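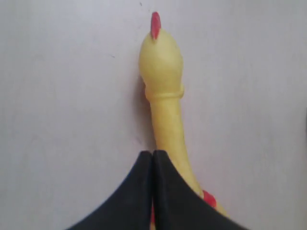
Unit 4 - Inventory Record Accuracy
Posted in November by course staff, Plurkovgate Extension
Filed under: Handouts > Operations > Stockroom Control

4.1 Definitions

A stock record has three fields that matter for this unit: item number, location, and quantity on hand. A record is accurate when all three agree with what is physically in the location at the moment of the count. A correct quantity in the wrong location is an error in both locations, and both are scored as misses.

Record accuracy is the number of matching records divided by the number of records checked. It is computed on records, never on units or dollar value. Net unit variance is a separate measure and hides errors, as an overage in one bin cancels a shortage in the next.

4.2 Location marking

Every location needs a mark that can be read from the picking position. Marks on the container and marks on the shelf do different jobs. A shelf mark stays put when the container is moved; a container mark travels with it. Small stockrooms often use only container marks, and this is acceptable if containers never change shelves.
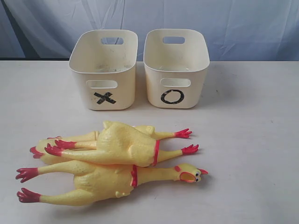 Fig. 4-1. Two matching bins, the left one marked with a taped X. Three rubber chickens in front.

Stock outside a marked location has no valid record. Treat it as unlocated, tag it, and put it through the receiving step again. Do not put it into the nearest container that has room.

4.3 Cycle counting

A full physical count stops all movement. A cycle count checks part of the stockroom on a schedule while work goes on. The usual method is to rank items by annual usage value and count the top class most often.

Worked case: the Tuhumury parts room holds 800 records. In the first cycle, 269 were checked and 7 did not match.

Error rate = 7 / 269 = 2.6 percent
Accuracy = 97.4 percent

If the checked records were drawn at random, this is a fair estimate for the whole room. If they were all class A items, it applies to class A only. 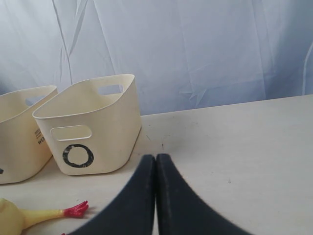

A control group is a fixed set of items counted repeatedly over a short period, commonly 100 records. Its purpose is to find the cause of errors, so each miss is traced back through its transactions before the record is adjusted. Adjusting first destroys the trail.

4.4 Timing and cutoff

Most false misses come from open transactions. Set a cutoff time, post everything before it, and hold everything after it until the count is entered. In the Renano system the hold flag is set per location - see the lab sheet.

Reading: Bollel workbook, section on transaction errors.

Comments (3)

Is the tolerance for class C items on the midterm? I can't find it in this unit.

Tolerances are in Unit 5. For Unit 4 problems assume zero tolerance.

The lab sheet link goes to last term's version, with the old hold flag screen.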